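Burnthorpe Mending Circle
Newsletter, 7 Nov 2019

What I learned from a year of not buying clothes
by Hertta Räsänen

Dear members and friends,

Maribeth Buenaventura asked me to write something for this newsletter already in spring, and I promised it, and then I did not do it. Now the evenings are dark again and I have no more excuses.

Last October I decided to buy no new clothes for one year. I did not make any big announcement. I told my sister, and I wrote it on a piece of paper and put the paper inside the wardrobe door, so that I would see it every morning. Underwear and socks were allowed. Shoes were allowed if the old ones could not be repaired any more. Everything else I had to mend, borrow, or manage without.

The first two months were easy. I had more clothes than I remembered, and some of them I had not worn after we moved to Burnthorpe. At the back of the shelf I found a green cardigan from my student time in Finland, knitted by my aunt in the Vuorinen family, who were all great knitters. It had moth holes in both elbows. In the past I would have felt sorry for it and put it back on the shelf. This time I brought it to our Thursday table, and Maribeth showed me how to make a woven darn over a wooden mushroom. My first darn was ugly and too tight, and it pulled the wool together like a small mouth. The second one was better. I still wear the cardigan, and I have got used to the ugly elbow.

In January the difficulties began. My winter coat lost its zip, and a zip in a lined coat is not beginner's work. I tried to unpick the old one in the kitchen with nail scissors, and I cut into the lining. If you have a similar problem, please buy a proper seam ripper. Mine came from the market in Cirby and cost almost nothing, and I use it every week. The new zip took me three evenings. It is a little wavy at the bottom, but it closes, and I wore the coat until April.

Many of you have asked me about T-shirts and other jersey cloth. I must say that knitted cotton was harder for me than wool. It rolls at the edges, it stretches when you do not want it, and an ordinary needle makes new small holes beside the old one. You need a ballpoint needle, which pushes between the threads. For a hole smaller than a pea I close it from the inside with very few stitches and a thin thread. For a larger hole I put a patch behind it, cut from another old T-shirt, and I sew around it in running stitch. The patch should be washed before you sew it. I did not wash mine the first time, and after the laundry it was smaller than the hole it was meant to cover.

Not everything can be saved. When the cloth is thin everywhere, and you can see your hand through it, mending one place only moves the hole to the next place. Such shirts I cut into cleaning cloths, or into one long strip for crochet. My bath mat is made of nine of them, and it is the heaviest thing in our bathroom after the washing machine.

People also want to know how much money I saved. I did not keep good accounts, so I can only say that the envelope where I put the money I did not spend paid for our train tickets to Skistadar in August, and for a rather nice dinner there. Some of it went to thread. I have now too much thread.

Was it a hard year? In some weeks, yes. My cousin's wedding was hard, and I borrowed a dress from Maribeth, who is taller than me, and we pinned up the hem with 50 pins because I was afraid it would fall down during the dancing. I found two of the pins in my shoe the next day. But I stopped looking in shop windows quite early, sometime before Christmas, and I did not notice the moment when it happened.

The year is finished and the paper is still inside the wardrobe door. I bought one pair of trousers last week. I looked at the seams for so long that the shop assistant came to ask if something was wrong with them.

The mending table continues through the winter, every Thursday from half past six. Tea is on the side counter, and beginners are very welcome. We have spare needles, the darning mushrooms and a big tin of buttons. Please bring your own scissors if you have them, and mark the handles with your name.

On the first Thursday of next month Maribeth will show how to mend jersey, so look in your drawers for a T-shirt that you would like to keep, and bring an old one for patches as well.
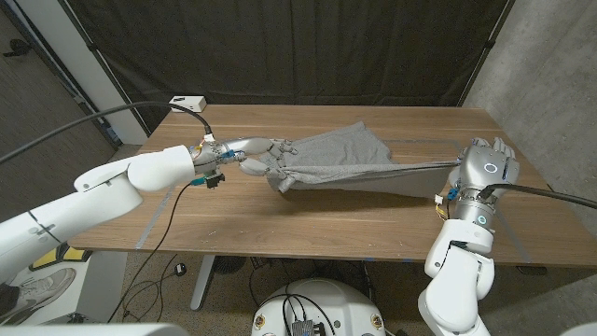 If you have a ballpoint needle, size 80 is good for most T-shirts, and please bring it with you that evening, as we have only a few to share.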